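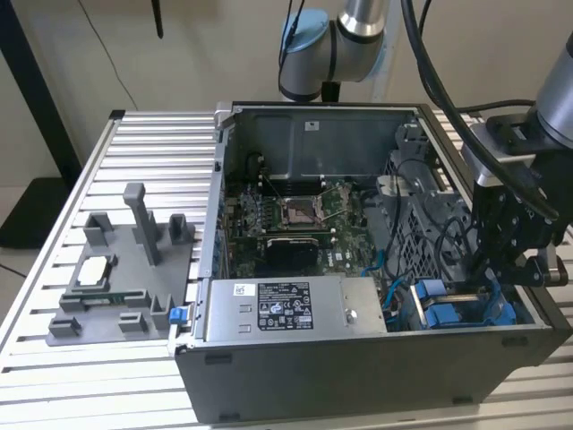
Follo Desktop Service Bench Kit

Item 563. Classroom and competition kit for two-arm PC service tasks. Sold by Gesley Training Equipment to schools, clubs and colleges.

Overview

The Follo kit gives a student team everything needed to set up and run the desktop service task on a pair of arms they already own. The task is the one used in the Qin student challenge: teams program two arms to work on an open desktop PC and are scored on parts seated, parts removed and damage to the machine. The kit covers the bench side of the task. Arms, grippers and controllers are not included and can be ordered separately.

The kit was developed with the robotics club at Soron Technical College, where Roel Verbeke teaches the second-year automation class. The club still runs its practice sessions on the first production unit.

What is in the box

Slotted extrusion table top with leveling feet
Parts fixture, 3D printed, gray, with print files for spares
Used desktop tower, tested before shipping
Practice memory modules, set of 4
Cable clips and hook-and-loop straps
Printed task cards, 40 cards, three difficulty levels
Teacher guide and score sheets

The desktop tower

Towers are bought from office clearances, so the make and model vary between shipments. All of them have a full-size motherboard, a separate power supply and a removable drive cage. We take off the side panel, clear out the dust and check that the machine powers on. The processor is removed before shipping. Teams working at the third level can order practice processors, which are dead parts with good contact pads.

The tower is used lying on its side with the open face up. It should be clamped through the slots in the table so that it does not shift when an arm pulls on a part. Keep the power cord out of the room during practice. No task card calls for a powered machine, and this was a firm request from the teachers who tested the kit.

Task cards

Level one cards use a single arm. The student moves the gripper to a named place in the case, holds position and backs out without touching anything. Most classes spend longer here than they expect. A case interior has a lot of sheet metal edges, and a path that looks fine on the simulator can still put a knuckle into the drive cage.

Level two adds contact. Cards include pressing a release tab, lifting a memory module from the fixture and moving a loose cable out of the way. The colored tabs and latches found on many office machines are a good first target for vision work, as they stand out well against the metal and the board. Cables are harder. Sandro Bassi, who wrote the level two cards, suggests that teams leave the drive cables in place from the first day and learn to plan around them — taking them out makes for a quick first success and a bad second week.
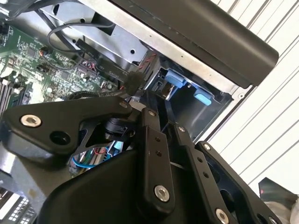 Level three cards need both arms. One holds or clears while the other places. The processor socket task is at this level. The retention lever must be raised, the part lowered square to the socket and the lever closed again. A team that drops a part on the open socket loses all points for that card.

Gripper clearance

The kit works with two-finger grippers up to the size of a typical adaptive gripper. Wide linkages are usable but will limit how deep the fingers can reach next to the drive bay. Check the width of your gripper with the fingers open, not closed. If you mount a camera at the wrist, expect the gripper to cover a large part of the view. Most teams add a second camera on a fixed stand beside the table and use the wrist view only for the final approach.

The parts fixture

The fixture has raised posts and slots and bolts down next to the tower. It gives each loose part a known starting position. Posts do break. The print files are on the drive supplied with the kit, and schools may print as many copies as they like for their own use. Print with the base flat on the bed and no supports.

Customer notes

"We had two groups share one kit for a full term. The fixture was reprinted once and the tower is still fine apart from one bent slot cover." — Obed Appiah, club advisor

"Order the extra memory modules. Ours were worn at the contacts by November." — Teun De Graaf, automation lab

Changes in this version

The version shipping from May 2018 has a stiffer table top and new score sheets. Owners of the earlier kit can download the score sheets free of charge. The table top is sold as a spare under item 1926 and fits the old feet.

Ordering

Schools and clubs can order on account. Kits ship in two cartons, with the tower packed separately. If your club already has a suitable desktop, ask for the kit without the tower at a lower price. For questions on arm spacing or table height, contact Frans Verstraete in the training equipment office and include a sketch of your bench.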